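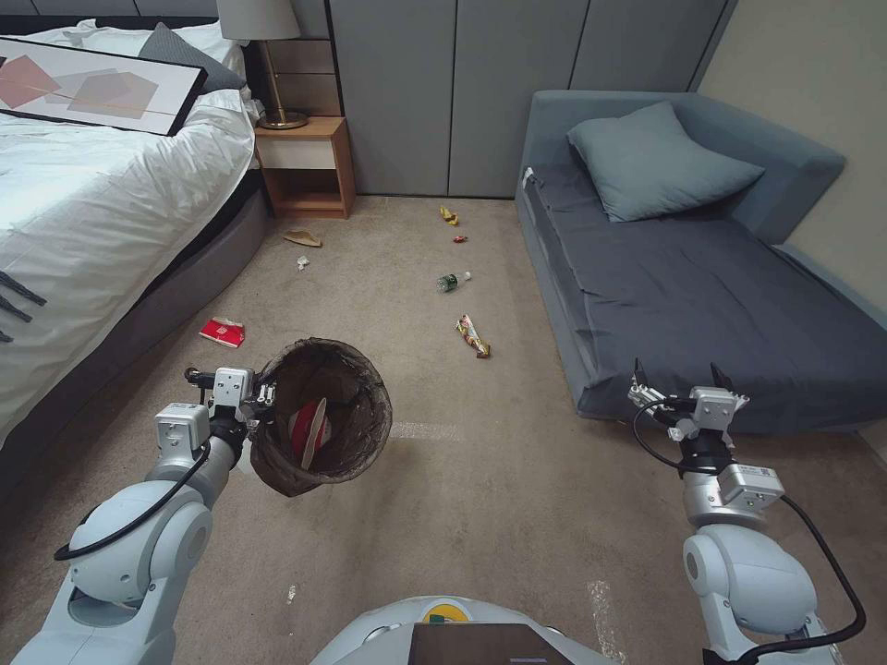 Work package 3: Operating rules and good practice
Progress report, Feketti household robotics project
Prepared by Lowri Dafis for Sorden

Work in this period centered on the draft operating rules for two-arm robots in furnished bedrooms. Floor litter pickup is the reference task: one gripper holds a lined wastebasket by the rim, the other collects items such as bottles and snack wrappers from the carpet.

Draft 3 of the rules was circulated in September. The main changes are as follows.

Basket handling. The basket stays in the same gripper for the whole run. The liner must be folded over the rim before the run starts, and the operator checks that no loose liner edge hangs near the wrist.

Clearance. Arm speed is reduced within 50 cm of a bed, sofa or nightstand. Lamps and framed pictures are recorded as breakable on the room sheet – the earlier draft covered glassware only.

Cables. External arm cables are inspected at the start of each session and after any contact with furniture.

Stopping. One person stays within reach of the stop control and has no other duty during the run. Lech Pawlak has asked for a second control at the door; this is still open.

Logging. Every grasp attempt is entered, including those abandoned before contact. The log now holds almost 3,000 attempts, of which 700 were made under Draft 3. The two sets will be reported separately – the definition of a failed grasp changed between drafts.

Delays. The review by Berisha is two weeks behind plan. Lucyna Kurek has agreed to a revised date for comments, and no change to the budget is requested.

Next period. Tadeo Salinas will prepare the operator checklist and a one-page version for host sites. Small flat items, including paper scraps, need their own grasp limits, and a proposal will go to Sorden with the next report.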